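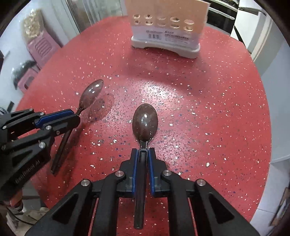

skimitz_user replied:
Before you touch the planner, check the time stamps. We had the same jump in the left arm and it was the pose stream arriving late compared with the gripper width stream. Plot both on one axis and you will see it or you will not.

Hussam Kassab wrote:
Thank you, I did this last night. For the right hand the two streams agree well. For the left hand the width comes 119 ms after the pose, and it is the same in every recording I opened. So I think you are correct for a part of the problem.

For those who did not read my first thread: I train a policy on two-handed recordings, both hands hold a spoon and must bring it to the box with the round holes. I have 2,224 recordings after cleaning. The policy is good when only one hand moves. When both hands move, the left one opens too early, and the planner then refuses the next piece of the path because the two tools would be too close. It stops with "no valid path" and I must restart the node.

My questions are two:
1. Should I correct the delay in the data, or in the loader at training time?
2. Is it normal that the planner gives up instead of waiting for the other arm?

bondgate_mel wrote:
1. In the loader. Never write over the raw files. You will find a second error in December and wish you had them.
2. Yes it's normal. Most planners check one arm against a frozen copy of the other. You need to plan both together or put a lock on the shared space.

Prieto wrote:
I disagree about the loader. If the offset is constant, fix it once, save it as a new version, and be done. Doing it in the loader means every person who uses the set has to remember the flag. We lost a good deal of training time to a colleague with the flag off.

bondgate_mel wrote:
Then make the flag the default. A new version of 2,000 plus recordings is a lot of disk for one number.

Prieto wrote:
Disk is cheap. My weekends are not.

Hussam Kassab wrote:
Please, both ways are possible for me, the disk is not so full. I will keep raw files and write a small file beside each one with the offset, and the loader reads it always. If the file is missing the loader stops with an error. Maybe this makes both of you a little unhappy but it is safe.

About the lock: how big do you make the shared space? If I take the whole table the arms work one after the other and it becomes very slow. If I take only the volume over the box, they can still meet before it.

skimitz_user wrote:
Don't use a fixed volume. Take the next 4 steps of each arm, grow them by your tool radius, and lock only if they overlap. And include the spoon in the tool shape! People model the gripper and forget the thing it is holding.

Hussam Kassab wrote:
This I did forget. My collision model finishes at the finger pads. The bowl of the spoon goes out in front of them, so all my distances are too kind. I feel a bit stupid now.

Another thing I would like to ask. The bowl is shiny and it mirrors the colour of the table, which is red. My segmentation cuts the bowl out as table in many pictures, so the tip position jumps. Did somebody solve this without painting the spoons?

Prieto wrote:
Don't segment it. You know where the pads are and you know the spoon, so fit the spoon pose from the handle and neck and let the bowl follow. Plimum has a fitting tool for this, the docs are poor but it works.

bondgate_mel wrote:
Only if the spoon doesn't slip in the pads. Ours rotated under load and the fit was confidently wrong. I would keep the segmentation and train it with more reflections, random table colours and so on. It took us a while, but it has held up.

Prieto wrote:
Slip shows up in the fit error if you bother to log it.

bondgate_mel wrote:
It didn't in ours. A round handle looks the same from every side.

Hussam Kassab wrote:
My handles are dark, and the neck is narrow, so I am not sure the fit can see a rotation. I will try the Plimum tool on a small part first and compare it with hand labels.

Update, 11 Jun 2025: with the offset corrected and the spoon added to the tool shape, the left hand does not open early any more in the replay. The planner still refuses sometimes, but now it waits and tries again, and I did not need to restart the node. I did not begin with the fitting. When I have the comparison I will write it in this same thread.

skimitz_user wrote:
Good. Can you post the loader check as well? I want to steal it.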